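About us

Cusari is a small shared workshop in Galham where people build robots and other automatic things for their own homes. We have been going for 11 years.

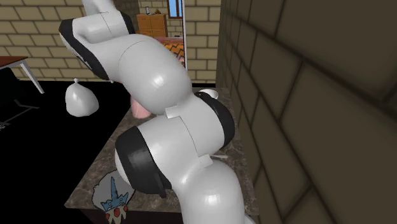

We started with two benches, a pillar drill and a soldering station in the back half of an old joinery. The joinery moved out in our third year and we took on the rest of the building. It is 131 square metres, all on the ground floor, with a ramp at the yard door and a step at the front one. If you are bringing in anything heavy, use the yard.

What we do

Most of our members are building something for the house. Over the years that has meant greenhouse vents that open by themselves, a cat door, a great many curtain openers, and a machine for sorting screws that took up a bench for two winters. Lately it has mostly meant arms. People want an arm that can work at a kitchen counter, and a kitchen is an awkward place to put one. There is little depth, there are walls on one or two sides, and things get left out on the worktop.

Our own long-running project is called Catari. It is a plan for fitting and running a home arm on an ordinary kitchen counter, and any member can work on it. Catari covers the mounting plate, the wiring, the stop button, the control software and a set of simulated kitchens for trying out movements before anyone switches on a motor. The simulated side has grown into the larger half of the work. You can run an arm into a brick wall there as often as you like and it costs nothing.

We ask everyone on Catari to work in the same order. First the room is modelled to scale, with the walls and the furniture in it. Then the arm goes in, and we check what it can reach and where the joints come too close to a wall. After that come the small things such as bowls and cups. Only when a movement has run cleanly 12 times in simulation does it go on to the real bench, at a quarter speed, with a second person holding the stop button. This is slow. Some members find it too slow and we have had long arguments about it, but the rule stands.

The workshop

The main room has eight benches. Two of them are kept for arms and have steel plates bolted through to the floor, so please don't use them for anything else, even when they look free. There is a separate room for wood and metal cutting, which is closed after nine in the evening on account of the flats behind us. Upstairs is not ours.

The computer room is called Figueiredo, after the street our first landlord grew up on. It has four machines good enough for simulation work, and you book them on the sheet by the door. Long runs can be left overnight - put a note on the screen with your name and when it should finish, or someone will shut it down.

We also keep a parts store. Bearings, belts, cable, connectors and common screws are sold at what we paid for them. Motors and drives have to be ordered, and we send off an order once a month.

Who can join

Anyone over 16. You don't need to know any programming or electronics when you start, though you will pick up some of both. New members do an evening on electrical safety and an evening on the cutting tools before they get a key. Those working on arms do a third evening, which covers pinch points, stop circuits and what to do when a joint loses its position.

Membership is paid monthly and there is a lower rate for students and people out of work. The fee covers the space, the shared tools and the computers. It does not cover material. A home arm built from our drawings comes to around 700 pounds in parts if you cut the plates yourself, and more if you have them cut for you.

We do not build to order. We get asked often, and the answer is no, but we are happy to show you how a thing is made and lend you a bench to make it on.

Visiting

The workshop is open to visitors in the evening from half past six. Ring the bell at the yard door and give it a minute, as it is hard to hear over the extractor. In April the arm benches are closed for a fortnight while we check the wiring and renew the stop switches. The rest of the building stays open as normal.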